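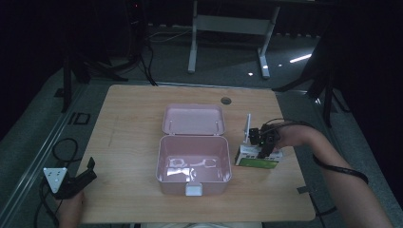 Seven weeks of packing small boxes into bigger boxes

I have worked at Pralden for long enough to remember when the kitting room had windows. It moved to the back of the building in December and I moved with it. My job title did not change. The job did.

For anyone who does not know the place: Pralden assembles and ships kits for small manufacturers. A kit is a container with a lid, one or more cartons that go in it, sometimes a leaflet, and a label on the outside. The containers vary by customer. The cartons vary a lot more. At the moment there are 289 active part numbers on the carton side alone, and people pack them by hand, standing, at a rate the planning sheet calls "standard" and everyone on the floor calls something else.

The plan is to have two Stitau arms take over the low-mix lines. To get there, the arms need recordings of people doing the work with the same type of gripper the arms will carry. So the people who used to pack with their fingers now pack with a gripper in each hand, and the motion is logged. I am one of four packers on this.

What changes physically

With bare hands, putting a carton into a hinged box is one motion. You do not plan it. You pinch the carton, the other hand is already steadying the box, and the lid gets closed on the way out.

With grippers it becomes a sequence. Approach the carton square to the long side. Close. Wait for the grip to settle. Lift straight up, clear the rim, move over, lower, open. If the carton is rotated a few degrees in the jaws, it will catch on the rim and you start the take again. The left hand used to do a lot of quiet work, mostly stopping the container from sliding, and it took me days to notice how much. A glossy plastic box on a smooth table moves when you breathe on it.

Light printed cartons are worse than heavy ones. Squeeze too much and the side panel bows. Squeeze too little and it drops at the rim. I settled on closing until the panel just starts to give and then backing off slightly. Samer Atallah, who has packed here longer than any of us, does it by sound. I tried that and could not hear anything over the ventilation.

The cables are the other item. There is one running back along the forearm, and if you bend the elbow sharply it pulls at the wrist. You learn to move from the shoulder. My shoulders noticed in the first week. Radwa Saber asked for a lower table and got one in the second, which helped more than the stretching sheet.

What changes in the day

Output is measured in accepted takes. A good shift for me is 122. My old hand-packing figure is not comparable and I have stopped comparing it, although the planning sheet kept both columns next to each other until Leonie Bauerfeind had the old one hidden.

Leonie runs the project from the Pralden side. She came from Zulero, where they did something similar with sorting trays, and she brought two rules with her. A rejected take does not count against the packer. Any packer can stop a session without giving a reason. The first rule matters more than I expected. At the start a take was rejected if the pause before closing was too long, and people began rushing the grip to avoid the flag, so the data filled up with bad grips. Once rejects stopped showing on the board, the rushing stopped too, in my case after a couple of shifts.

Breaks are now every 56 minutes, which is an odd number that comes from the length of a recording block plus the time to save it. It works out well enough. During Ramadan the fasting packers moved their blocks to the early morning and the schedule handled it with no paperwork, something the old line rota never managed.

What changes for the people

This is the part I get asked about at home. Two of the packers on the high-mix lines have not been affected at all. Souad Zerouali went from packing to reviewing takes, which is desk work, and she was regraded for it after a month of asking. The four of us recording still have the packer grade. The position from management is that recording is packing. My position is that I did not need nine pages of instructions to pack.

As for what happens when the arms are running, we have a written commitment that covers the current contract year and says nothing beyond it. I have read it twice. It promises retraining "where suitable roles exist". I asked Abdelilah Hegazy, our shop steward, what counts as suitable, and he has put the question in writing. No answer so far.

I do not mind the work. It is slower and it uses more attention, and I know more about how I pick up a carton than I ever wanted to. I would like the grade to reflect that -- and I would like the commitment to have a second year in it.

Next block is the leaflet kits. A single folded sheet, flat on a table, with grippers. Samer has already said he is taking that week off.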